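Wusley bench cell: data card and buying notes

Last updated May 16, 2021

Wusley is our set of robot recordings around opened desktop towers, and these notes are for labs budgeting for a similar bench. We've had a great time putting it together and would love to see more of them!

What's in it
The release holds 1,055 episodes in 3 folders, one per operator shift.

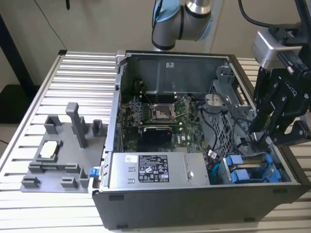

Budget the arm first, then the gripper, then everything people forget. Our small parts order from Welora (bolts, brackets, cable ties) came to $3,000, and we'd set aside far less.

Donor computers
Older office towers are a terrific buy. Becerra sells them by the pallet, and we paid $80 apiece. Ask for one model throughout, so a single fixture layout fits the lot.
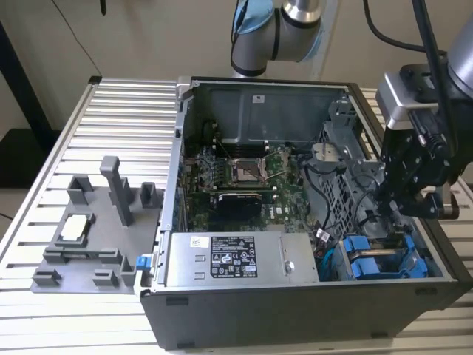
Print fixtures in-house if you can. Filament is cheap and a revised holder is ready the next morning – a machined plate from Tukel was quoted at three weeks. Keep a line for spare fingertips too.

Cameras
Plan for a fixed view and a wrist view from day one. Adding the second one later meant new mounts and a fresh calibration.
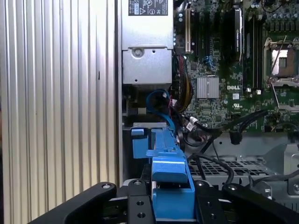 Next order is planned for September: a second bench, more towers and longer cables. Send us your own parts list and we'll gladly compare prices.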